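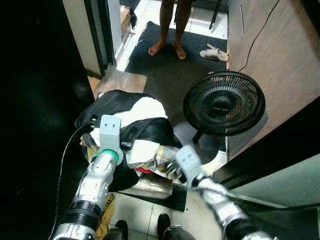 ## Looking after Addo: a thread from the hallway floor

8 December 2022

**1/** Service day for Addo! Two arms, two grippers and one enormous heap of clothes and bags. I've been promising a thread on how we keep this machine going, so here goes – bring tea.

**2/** Left gripper is pressing down on the top of the pile, right one has its fingers on a crumpled bit in the middle. I love this part of the job. Black straps, a shiny bag and a big white cloth all bunched up together is a horrible thing to pick from, and that's exactly why we test on it.

**3/** Every service starts with the log. Addo's counter stood at 1268 hours when I plugged in. I write that on the sheet before touching a single screw, having once forgotten and spent an evening guessing (never again, sorry Wayne).

**4/** Then the joints, and I do them with the power off. Wipe each silver segment with a barely damp cloth, go round the black ribbed rings with a soft brush, then dry. Fluff loves those ribs. If you only ever clean one thing on an arm like this, clean there.

**5/** No solvent on the rings, please. Abena Adjei tried three cleaners on a spare one back in August and two of them left it tacky. Water and patience!

**6/** See the bright green collar just under the left gripper? I check that the gripper sits square on it and hasn't worked round. I put a pencil line across the join at each service. If the two halves of the line don't meet next time, the gripper comes off and goes back on properly.

**7/** Cable next. The black one looping out from the left arm needs enough slack for the furthest reach, plus a bit. Too tight and it tugs at the connector, too loose and it ends up in the laundry. I move the arm by hand through its whole range and watch the loop the entire way.

**8/** Crescencio Montes asked last time why I don't just tie it down along the arm. Tried it! It was lovely for a week, then the outer sleeve began to go white at the tie. A free loop has lasted far longer for us.

**9/** Finger pads. I look for shine, mostly. New pads are matt and they go glossy where they've been rubbing on bag straps. Once the shiny patch reaches the tip I change the pair. Always the pair, or it closes crooked and you'll be chasing a fault that isn't in the software at all.

**10/** Now the fun bit, levelling the two arms with each other. Our marks put the bases 900 mm apart, centre to centre. I bring both grippers to the same point in the air, slowly, and see whether the tips agree. When they do it's SO satisfying.

**11/** If they don't agree, check the bases before you go anywhere near the calibration. I've recalibrated round a loose foot. Twice. Danish Naqvi still has the printout pinned up at Girnidwood.

**12/** Squeeze limits come after that. I start low, with a folded towel, and bring the closing force up a notch at a time until it holds the towel through a slow lift. Then stop! There's a temptation to add one more notch for luck and that's how zips get bent.

**13/** Downward push gets its own limit, set separately. A soft heap gives way under the gripper and a full bag doesn't, so one number has to be safe for both. We set ours on the hardest bag in the store and live with it being a bit timid on jumpers.

**14/** A heap is a far better check than a neat row of socks, by the way. Cloth over plastic over straps, something quilted and silver underneath, odd little scraps at the side. If a pad is worn or a limit is off, you find out within a few grabs.

**15/** Question from Akua Ankrah: do I oil anything? No! The joints on Addo are sealed. If one gets noisy I note which one, which direction and at what speed, then send that to Sostelano with the log. A sound recording helps them loads too.

**16/** Things in my service box: soft brush, lint-free cloths, pencil, small torch, hex keys, spare pads (more than I think I need), the clipboard. The torch gets used most. You can't see into those ribbed rings from above without one.

**17/** Still on my list for the next service: a fresh label for the left arm's cable, a proper printed sheet in place of my handwriting, and new pads ordered from Omamis before we're down to the last pair.

**18/** Happy to share the checklist if you look after a two-armed setup yourself – reply and I'll post it tonight. And if you've found a better brush for ribbed rings, please tell me, mine is going bald.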